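About Braken

Braken is a small company that looks after people who make videos on the internet. We answer their mail, read their contracts, chase their invoices and, when asked nicely, tell them the thumbnail is too yellow.

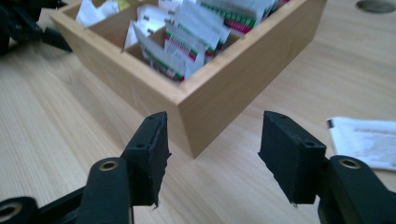

We began in November, in the back half of a flat that belonged to Martti Mäkelä's aunt, with one client and a kettle. The client was Martti. He had a channel called Tangate, on which he reviewed the theme music of canceled game shows, and it had 3,395 subscribers, of whom he had argued with most. He was spending his evenings answering sponsorship offers from mattress companies and had not put up a video in five weeks. Seija Keskinen, who was then doing payroll for a chain of dry cleaners, offered to take over his inbox in exchange for dinner. She found a real offer in it, from a sheet music shop, that had been sitting there since spring. They wanted to pay him. He had marked it as spam.

Martti's channel is still running. He's on our roster and gets the same monthly report as everybody else, which he disputes.

What we do

Most of our clients are what the business calls mid-sized creators. That means strangers recognize them at a convention and their dentist doesn't. They make comedy, commentary, long videos about short-lived cartoons, and in one case nothing but impressions of airport announcements. They are too busy to do their own paperwork and too small for the big agencies to call back.

For each of them we handle:

Sponsorships. We find them, haggle over them and read the part on page nine where the sponsor gets to use your face until the sun burns out. We cross that part out.

Copyright claims. Somebody somewhere owns four seconds of everything. We write the disputes and keep writing them. Our longest ran to 255 emails and concerned a doorbell.

Public contact. Every creator gets a business address that leads to us, so the one their mother uses can stay private. We also try to fix the fan pages and biography sites that get ages, heights and siblings wrong. One site gave Martti a twin. We wrote to them and they added a second one.

Feuds. We don't start them. If you're in one, we'll ask you to wait until morning before you upload the reply, and we'll ask again in the morning.

What we don't do

We don't buy subscribers. We don't sell courses. We don't take a share of your ad revenue, only of the deals we bring in, and the percentage is written on the first page of the agreement in the same size type as everything else. We won't promise you a million of anything. People have asked us to go viral for them by a certain date, usually before rent is due, and we would like to help, but if we knew how to do that Martti would have done it already.

Who we are

Martti Mäkelä, co-founder. Talks to new clients, mostly because he picks up the phone first. Has opinions on intros and thinks yours is too long.

Seija Keskinen, co-founder. Runs contracts and money. If you've been paid on time, that was Seija. If you've had a polite email at 7:40 a.m. asking where your tax form is, that was also Seija, and there'll be another tomorrow.

Nadiia Vasylenko, copyright and disputes. Came to us from a library, where she spent nine years getting books back from people. Author of the doorbell correspondence.

Vilja Halonen, sponsorships. Used to sell radio ads for garden centers. She once got a sponsor to pay extra for not being mentioned in a particular video, and we still bring it up.

Vilja Koivisto, community and moderation. Looks after comment sections and chat during live streams, so she has seen things. The two Viljas aren't related and don't sit together. Please put a surname in the subject line.

The Aaltonen years

You may know us under another name. For 2 years we were part of Aaltonen, a larger talent company with a lobby and a plant service. They bought us, gave us lanyards, and moved us to the sixth floor. It was friendly enough. They wanted every client on the same posting calendar, though, including a man who spends seven months on each video, and after a while we asked if we could have ourselves back. Aaltonen was decent about it. We returned the lanyards.

We lost some clients in the move and picked up others. The agreement we use now is a good deal shorter than the one we came out with, and either side can end it with thirty days' notice and no speech.

Fustora

Fustora is the little program we use to keep track of who owes what to whom. Clients can log in and see every deal, every invoice and every email sent in their name. Nadiia's cousin built it and it looks like that, but it works, and it has so far kept a record of 920 invoices without losing one. A version that looks better on a phone is planned. It has been planned for some time.

Working with us

If you make videos and the mail is getting away from you, write to us with a link to your channel and a few lines about what you want off your plate. You don't need a media kit. We watch at least three of your videos before we answer, so give us a week, or longer if you're the seven-months kind.

If you're a brand, write to Vilja Halonen with a budget in the first message. "Exposure" isn't a budget. She has a folder for those.

If you're a fan trying to reach one of our creators, we do pass letters on. We can't give out phone numbers, home towns or anybody's real name, and we can't tell you whether two of them are secretly dating. We asked, and they told us to mind our own business.

The office is open from ten to five. The doorbell is silent, for legal reasons, so please knock.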